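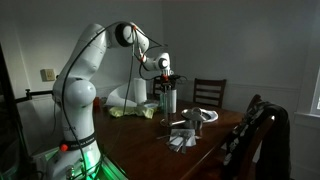 White rings on glossy dining table, how do I get them out?
We bought a used dining table in February, reddish-brown wood with a high gloss top, and it is starting to show marks. I don't know what the finish is. The seller only said it was a Bremley table and that the top had been redone at some point. We eat there every night and cups and plates go straight on the wood, same as the plastic cup, the tall white one and the plate that are on it now. I keep paper towels and a yellow cloth at the far end for spills, but I don't always get to them in time. There are now 9 cloudy rings, mostly at the end where the kids sit, and one larger hazy patch where a pizza box was left. I can't feel any of them with a fingernail. I have tried dish soap and water, and a spray polish called Manari that my mother-in-law gave me. The polish made it shinier but the rings came right back when it dried. I don't want to strip the whole top if I can avoid it. Is there something I can try first?
Posted by tworivers_kitchen

If you can't feel them, the marks are most likely moisture caught in the finish and the wood underneath is fine. White or cloudy is the easier kind. Dark rings mean the water went through to the wood, and those are a lot more work.
First get the polish off. Wipe the top with a cloth dampened with mineral spirits, open a window, and let it dry overnight. Any polish left on there will get in the way of whatever you do next.
Then try gentle heat on one ring. Use a hair dryer on low, hold it 6 inches away and keep it moving. Stop and check every minute or so. If the ring starts to fade, keep going, but don't spend more than 15 minutes on one spot in a day. If the surface feels tacky, stop right away and let it cool. I would start with a ring near the edge in case your finish doesn't like heat. Old shellac and some lacquers get soft.
The pizza box patch is heat and steam together and may take several tries. I had one like it on a sideboard. It faded to where I could only see it with the window behind it, and I left it at that.
If heat does nothing, you can rub lightly with very fine steel wool and a little paste wax, going with the grain. On a high gloss top this will leave a dull spot, so you will have to polish that area afterward. Try it on the underside of a leaf if there is one.
Posted by oldfinish

Mayonnaise. Put it on, leave it overnight, wipe it off in the morning. Worked on my coffee table. Smells a bit.
Posted by Pam_in_Usau

The mayo thing works sometimes, it's the oil. Petroleum jelly does the same job without the smell. It didn't do anything on mine, which turned out to have a polyurethane top.
For the dull spot mentioned above, I used Ladefoged rubbing compound from the hardware store and it brought the shine back pretty well. Whatever brand you get, make sure it is the fine kind. Work small circles with a soft cotton cloth and wipe it clean often. I skipped that and left swirls, so I had to do the whole end of the table over.
Also get coasters and a couple of placemats. Cork ones are fine. Felt lets water through, at least the thin felt ones we had did.
Posted by garageshelf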